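March 2, 2025
Notebook, sim bench -- Terkimmont kitchen scene pack, trial license, first pass
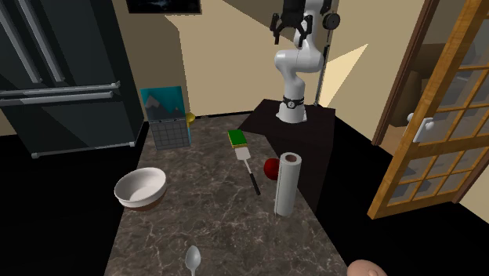 Trial license for the Terkimmont pack came through and I got the kitchen counter scene loaded on the Haugland workstation. We are looking at it as a replacement for the home-built Kostura scenes, which nobody wants to maintain any more. Question for this entry is whether the pack is good enough for pick-and-place evaluation before we commit to a full seat in April. The single-arm layout came up on the first load with no errors in the console. Object spread on the default seed is usable: the spatula lies with its blade almost against the sponge, so a top grasp on the sponge has to come in clear of the blade, and the paper towel roll stands in front of the apple and hides part of it from this view. Those are the two cases our own scenes never produced without hand placement.

Setup notes
Install took two tries. The first failed on a path with a space in it. Moved the asset folder up one level and it went through. The license file has to be readable by the user that starts the renderer, not only by the one that installed it.
The pack lists 2,081 assets. I have not checked that number and don't plan to.
Scene config is one text file per layout. Seeds, lighting preset and object list are all in there and can be edited by hand. Comments survive a save from the editor, which they did not in Kostura.

Run
Scripted policy, sponge as target, 100 resets, 60 s timeout per episode. Same script we use on the Kostura scenes, with only the frame names changed.
-- No crashes. 3 resets hung at load and had to be restarted. All of them were on the same lighting preset, so I have pulled that preset from the list for now.
-- Sponge contact is stiff. The material file has it as a rigid body with high friction. For a real sponge we would want some give, or at least a lower contact stiffness. Vendor docs mention a soft option but it is not in the trial.
-- Spoon grasps are poor. The handle is thin and the collision mesh seems to be a coarse hull, so the fingers close on air a little above the visual surface. Need to overlay the collision mesh to confirm.
-- Paper towel roll tips over with light side contact. Mass value looks low. Easy to override in the config.

Rendering
Stone texture on the counter holds up. Veins are fine enough that the feature tracker finds plenty to lock on to, better than the flat gray top we had before. Shadows on the wall are hard-edged and angular. Fine for state-based work, but I would want softer presets before training anything on pixels. The wall calendar is low on detail, and the same goes for the picture on the wall. Neither matters for the tasks we run.

Against the Kostura scenes
Load time is longer. Physics step rate is close enough that I did not bother to tabulate it. Object variety is much better. Documentation is uneven: the config reference is complete, the material reference stops halfway through the contact section.

Open items
1. Ask Wollholm (they resell the pack) whether the soft contact option can be turned on for the rest of the trial.
2. Overlay collision meshes for spoon and spatula.
3. Rerun with the bowl as place target. Check that its interior is hollow in the collision mesh and not capped.
4. Find out if seeds are stable across versions. If not, we freeze the version for the whole evaluation.
5. Get the price for a second seat in writing -- the quote only covers one.

Configs and logs are in the shared folder under the trial name. Don't edit the base layout file, copy it first.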